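4. What changed on the packing floor

4.1 Setting

Castach packs small sorting and stacking sets for nurseries and schools. The site at Girbridge runs two shifts, 35 people on the floor at the time of our visits, most of them on picking and checking. Work used to go like this: tub of mixed pieces on the left, tray on the right, pick by shape and colour, check against the card, tray away. Same for eight hours, with breaks. Fast hands were what you got known for.

The arm came in August. It was bought through a supplier, Dunbar, and set up beside the old line so that both could run together for a while. The first weeks were trials only and the output was not sold. After that one of the four product families went over to the arm, the other three stayed manual. Management wanted a second family moved before the year's end – this had not happened when our notes were closed (2019-12-27).

We followed the change through shift visits, short talks at the bench and the line log. The log has 2151 entries for the period, each one a stop with a reason typed in by whoever was nearest. Reasons are messy. "stuck", "stuck again", "fell over", "no idea". We kept them as written and sorted them later by hand, see 4.3.

4.2 Tasks before and after

Picking went down, obviously. What came in its place was less obvious, and most of it was not in anyone's job sheet at first.

Setting out. Pieces have to reach the arm spread apart, not heaped. On the old line spacing did not matter, a person just reaches in. Now someone lays the pieces out on a board or tips them through a chute and then tidies by hand. Workers called it "laying the table". Three people told us it was harder on the back than picking because you lean in further. The board height was raised in the sixth week after complaints, and complaints dropped but did not stop.

Watching. One person minds the arm. The job sheet says "monitor". In practice this means standing close enough to hit the stop and far enough to be allowed there. Minders found it tiring in a way they had trouble putting into words. Not heavy, just long. Several asked to swap back to the manual line for half the shift, and the shift leads let them, informally, then it was written into the rota.

Fixing. When a piece rolls or tips the minder stops the arm, puts it right, restarts. Round pieces are the usual trouble. A cylinder on its end behaves well enough, on its side it is off across the board. Cubes are liked. Stars are argued about – some minders say they are the easiest to seperate by eye, others blame them for catching on their neighbours.

Teaching. New shapes have to be shown to the system, and somebody has to decide what counts as a good pick. The supplier's engineer did this at first. By the tenth week two of the former pickers were doing it, both with long time on the floor. Neither got a new grade for it during our study. Came up in nearly every talk we had.

Figure 3 shows the work at the board, with the tool lowered beside a green cylinder.

4.3 Stops and who deals with them

The stops bunch up. Start of shift is bad, straight after a product change is worse. Our reading is that the layout is rushed at those times, since the people laying out are also finishing the last order. The log does not prove this. It gives time and reason, not who was doing what.

Of the reasons we could sort, the largest group was to do with how pieces had been set out: too near each other, too near the edge, wrong way up. Faults in the arm itself came a long way behind. This matters for how blame gets handed round. In the weekly meeting a stop was first talked about as the machine's problem, later on as the layout's problem, and layout is a person. Two of the people who did most of the laying out told us they felt watched. One had started keeping own notes on each stop so as to have an answer ready.

A target of 3000 pieces a shift was put up on the wall in the ninth week. Taken down again in the eleventh, after the floor pointed out that it counted the arm's picks but none of the work in front of them. A new target was being discussed and had not been agreed.

4.4 Skill

Old skill: speed, and knowing the cards by heart. It still counts on the manual line, and the pay bonus is still tied to it. New skill: seeing that something is about to go wrong. Good minders step in before the stop, a nudge to a piece with a fingertip while the arm is parked, and those moments never reach the log. So the best work leaves the least trace. We have no measure for it. We asked minders to keep a tally for one week and got 48 such nudges from one person and blank sheets from the rest, so the number is no use for comparison, but it does show the thing exists.

Training was short. Half a day with Dunbar, then a folder. Most people learnt from whoever had the shift before, in the ten minutes of handover, and when handover was cut to five minutes during the busy period this suffered. The folder was out of date by then anyway, it still showed the old board height.

Figure 3. Work at the board: tool lowered next to a green cylinder, with further pieces in several shapes and colours standing along the right side. 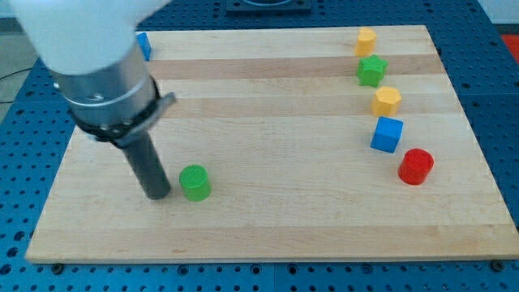 4.5 Comparison with the Paltska site

Paltska is the smaller site and has no arm. We made two visits there to see the manual work without a machine next to it. Picking is done much as it was at Girbridge before August, same cards, same trays. The main difference is talk. At Paltska people chat across the bench all shift. At Girbridge the minder stands alone, and the people laying out have their backs to the manual line. The floor plan did that, and it could be changed cheaply. We said so to the site manager, who agreed to look at it after stocktaking.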